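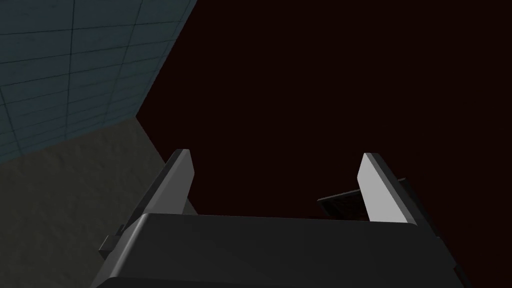
La pince ouverte, vue par le simulateur.

Chez Provine, où je bosse à la préparation de commandes, on a tous vu passer cette vue-là sur l'écran de la salle de pause. Avant d'installer les bras, Welach les fait répéter en simulation, et un chef a trouvé sympa de nous montrer ça pendant le café. Deux doigts gris, un bout de mur carrelé, beaucoup de noir derrière. Moi, j'ai tout de suite cherché où étaient les gens !

Je ne suis pas contre les machines, attention. Soulever des bacs à longueur de journée, mon dos s'en passe très bien. Depuis février, on a quatre bras sur la ligne et je rentre moins cassé le soir - ma femme l'a remarqué avant moi. Mais mon métier a changé sans qu'on m'en parle vraiment. Avant, j'avais mon rythme, je papotais avec la voisine de poste, je savais quel carton allait lâcher. Maintenant je surveille, j'attends, je débloque, et la voisine est à l'autre bout de l'atelier.

On nous a donné une matinée de formation, 40 diapos, merci au revoir. Et pas une question sur ce qu'on savait déjà faire de nos mains ! Un simulateur, on peut le relancer autant qu'on veut, alors pourquoi ne pas nous asseoir devant un après-midi, avec les gars de Welach, avant que tout soit décidé ? On leur aurait dit deux ou trois choses sur les bacs mal empilés. La prochaine ligne est prévue à Flirndale, et j'aimerais bien que les collègues de là-bas soient dans la pièce dès le début.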